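Skorkura table, light wood, after one autumn of use

I bought the small Skorkura table for the corner between the kitchen and the window. The price was 3,370 crowns and the delivery was free, but I had to wait 17 days. My old table was from Drasholm and its top had become soft at one edge from water, so I looked for something simple with a better surface.

The assembly took me 30 minutes alone. The instructions have only drawings, and drawing four is wrong: it shows the long screws where the short ones must go. If you follow it, the tip of the screw comes very near to the top side. Please check the length before you turn anything. The hex key in the bag is of poor quality, I used my own.

I like the top most. The grain is visible and you feel it a little under your fingers, but crumbs do not stay in it. A damp cloth is enough for coffee. I also tried the Flutamby oil which the shop recommends, one thin layer in November, and the color became only a little warmer. My neighbor Sabina Štěpánek has the same table without oil and after red wine she has a ring that does not go away – so I would say the oil is worth the money.

The light wood goes well with a pink wall. I was afraid of this, because in the shop it stood in front of white and looked almost yellow.
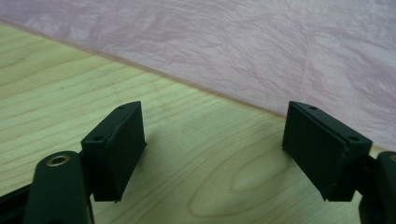

The legs are the weaker part. On my floor one of them was short, and there is no foot that you can turn to correct it. I put a piece of felt under it and now the table is quiet, also when I write on it. For 1,000 crowns more, Mikuš sells a similar one with adjustable feet, and if your floor is old, maybe look at that one first.

I give four stars of five. I would buy it again, but I would ask the shop for the correct drawing.

Iveta Beneš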